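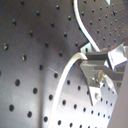
The perforated panel at Prasden, from the wrist camera.

The planner wanted a hole, and the panel had too many. Each time the detector ran, it picked a different one, and the pose jumped by one pitch of the grid. She had been at it for 20 minutes.

"Lock it to the first match," said the voice from Treltau.

"Then it locks to the wrong one."

She opened the filter and set the window to six frames - long enough to outvote a glint. On the screen the estimate shivered, moved two holes left, and stayed there. She saved the file, typed June 6, 2018 in the log, and pressed run.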